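Setembro, quase meia-noite

Acabei agora de rever o sexto episódio de Janex e quero deixar isto escrito antes de dormir, que amanhã já não me lembro dos pormenores. Vi-o na versão legendada antiga, a que tem o genérico completo. A dobrada corta a segunda estrofe e passa logo para o título.

O episódio é o do farol. A tripulação da Grutik aterra em Trotby para trocar peças e dá com a cidade toda às escuras. Eu tinha a ideia de que a piloto descobria o sabotador logo na primeira metade. Não é assim. Só o descobre depois do intervalo, e quem repara na chave trocada é o mecânico. Há anos que conto esta história mal.
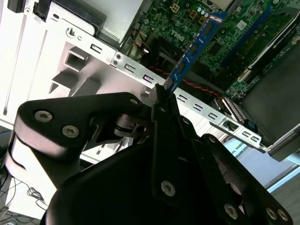 A luta no molhe é mais curta do que eu pensava. São três planos repetidos e um novo, o da queda na água, que voltam a usar no episódio da tempestade com as cores mudadas. A música é a do piloto da série, um pouco mais lenta. Tomei nota dos minutos no caderno azul.

Jantei sopa e o resto do arroz. Choveu à tarde e não saí de casa.

Depois do jantar estive na página do guia. Faltam-me as fichas de 41 episódios, das 100 que a série tem contando com os especiais. As da primeira temporada estão feitas mas precisam de revisão, porque no início escrevia resumos enormes. Agora tento não passar das 500 palavras. A do farol ficou um pouco acima e cortei a parte do mercado, que não faz falta ao enredo.

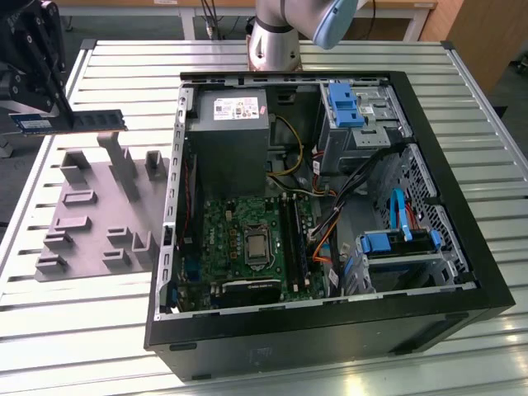 Fiquei com uma dúvida no genérico final. O nome Tamošiūnaitė aparece nos cenários neste episódio e no seguinte, e depois passa para a direção de cor. Na lista que copiei há tempos de uma revista vinha sem os sinais nas letras e só nos cenários. Corrigi nas duas fichas. Falta ver se também está no especial de inverno, mas a minha cópia desse tem o final cortado.

Outra coisa: a capitã diz que nunca esteve em Trotby, e na segunda temporada fala da cidade como se lá tivesse crescido. Pus isto na secção de incongruências, sem comentários. Há quem defenda que ela mente de propósito. Não vi nada no episódio que aponte para isso.

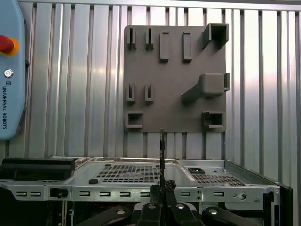 Página alterada pela última vez em setembro, às 23:52

Amanhã vejo o sétimo, o do comboio. Desse lembro-me pouco, só do túnel e do miúdo com o rádio. Tenho de comprar pilhas para o comando e devolver os dois livros à biblioteca.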